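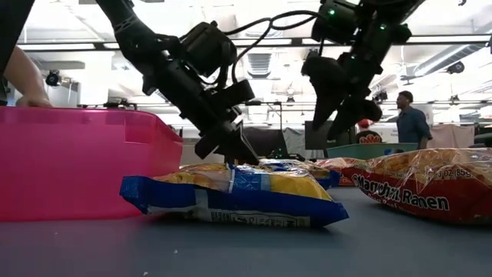 Can a robot learn to pick up a bag of noodles by watching its own mistakes?
It can learn a good deal that way, provided the mistakes are kept and marked up instead of thrown out with the rest of the bad recordings.

That is the gist of a paper put online in December by a group at Notport, who have called their method Ornamen for reasons the paper does not go into. Most teams teaching arms to handle shopping record a person steering the arm through the job, keep the tidy runs and bin the fumbles. Lavanya Menon and her colleagues kept the lot. Out of 2000 recorded runs, the ones with a slip or a second try in them were cut at the moment things went wrong, and the recovery was given its own label.

The marking was done by hand by three people, one of whom, Edivaldo Guerra, is thanked in the paper "for his patience", a phrase that covers a lot of evenings.

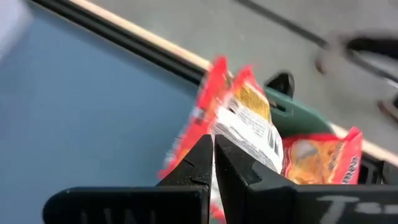 Soft packaging is a rotten thing to ask a machine to hold. A tin stays the shape it was when you planned the grasp; a noodle packet goes its own way as soon as it is touched, and no two pinches leave it looking alike. The view from the gripper does not help much either. With the fingertips nearly together, a crinkled red-and-white packet between them is a blur of folds and flared corners, while another packet lies flat just to the right, ready to confuse matters. Ornamen's answer is to stop asking the arm for a perfect first grasp and to teach it what a poor one looks like from close up, so that it lets go and has another go before lifting.

Felista Nzioka, who wrote most of the software, compares this to finding the end of the sticky tape. "You don't plan it," she says. "You scrape about until your nail catches, and you know when it hasn't." 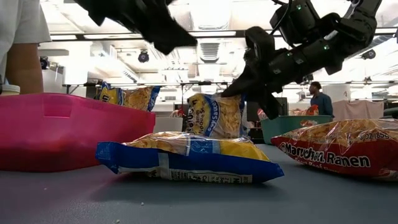
She is less keen on the word "understanding", which crept into an early press notice and was asked to leave. The arm has a score for how badly a grasp is going. When the score passes a set level, it opens its fingers. Choosing that level took up two pages of the paper and, by her account, most of the arguments. Set it low and the arm fusses over a packet like someone choosing a melon — set it high and it will carry on with a grip that any child could tell you was hopeless.

Page last updated: 07/02/2023

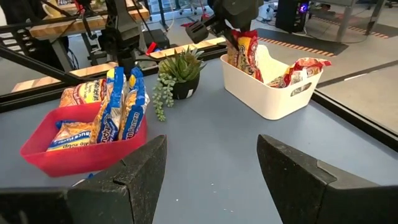

The group reports fewer drops than with the same arms trained on tidy runs alone, and slower work overall, as you might expect from a machine that has been taught to have doubts. Salim Mbwambo, at the packing firm Massawe, has read the paper and would like to see it tried on crisps. Menon would like that too, though preferably by someone else.

Still to come is a version in which the labels are made by the software. Guerra is said to be in favour. The labelled runs will be shared through Plullum once the file names have been sorted out, a job now with Jayanthi Palaniappan, who has asked for no further questions about it until it is done.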